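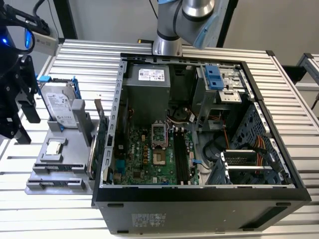
Robots That Take Computers Apart and Put Them Together

Once a year, in October, the Karkell workshop opens its doors so that families can see what the robots do. Here is what you will find out if you go.

What is a robot arm?

A robot arm is a machine that moves a bit like your own arm. It has joints that bend and turn, the way your shoulder, elbow and wrist do. At the end, where your hand would be, it has a tool. Many arms have a gripper, which opens and closes to pick things up.

Some arms are called collaborative robots, or cobots for short. They are made to work near people. If a cobot at Karkell bumps into something, it stops.

What is the job?

At the Cotutitz table, the job is a desktop computer. The computer lies on its side with its side panel off so the arms can reach in from above. The parts go in a gray tray next to it. Each part has its own place in the tray — the hard drive has one, and so does the processor.

You may know some of these parts already:

The processor does the computer's thinking. It is a small, flat chip.

The socket is the place on the motherboard where the processor sits. A metal bracket holds it down. The bracket has to be up before the chip can go in.

The hard drive stores files, such as pictures and games.

The memory slots hold the memory sticks. The computer uses memory for whatever it is doing right now.

The power supply is a metal box that feeds electricity to everything else.

Why is it hard for a robot?

Picking up a hard drive is fairly easy, as it is big and stiff. A processor is harder. It must go into the socket straight, and pushing too much can bend something. Cables are hardest of all. They flop around and never lie the same way twice.

How does it know where things are?

The tray helps a lot. If a part is always in the same spot, the robot can go straight to it. The program for the Cotutitz table is called Murkum, and it has 57 steps. A person wrote each one and tested it slowly before letting the arms move at full speed.

Visiting

The demonstration lasts around 4 minutes and starts again every half hour until three in the afternoon. Stand behind the yellow line and keep your hands to yourself. You can ask questions at the end.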